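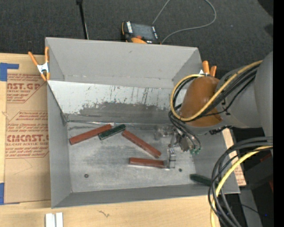
Bin picking at the Lutis plant: red and green bars, metal bin, gripper at the near red bar.

1/8 Sultalora has moved the first bin-picking cell at Lutis into regular use on the day shift. This thread sets out what changes for the employees who work in the sorting area.

2/8 Sorting bars by hand has meant long periods of reaching over the wall of a deep bin. In the last staff survey, 106 employees named this task as the one they would most like to see reduced.

3/8 No position in the sorting area is being removed. The 17 employees assigned to it keep their current grade, hours and shift pattern. Any later change to duties will go through the usual consultation.

4/8 The arm picks the bars from the bin. Employees load the bins, check the finished trays and decide what happens to damaged pieces. Bars lying close together or against a wall remain the hardest picks, and the operator on duty may stop the cell at any time to clear them by hand.

5/8 Operator training is run on site with our integration partner, Wurner. It takes place in paid working hours and covers the handheld controller, safe entry to the cell and restart after a stop. Employees who prefer to stay with manual sorting may do so at the two remaining benches.

6/8 During the trial period the cell logged 461 stops. Of these, 371 were cleared by the operator without a call to maintenance. The stop log is open to all sorting staff and is reviewed with them at the 2 p.m. handover.

7/8 Individual work rates are not recorded by the cell and will not be used in performance reviews.

8/8 The Sotelo site is expected to follow in August, subject to the safety review. Employees at both sites may send questions to their shift lead or to the workplace relations office.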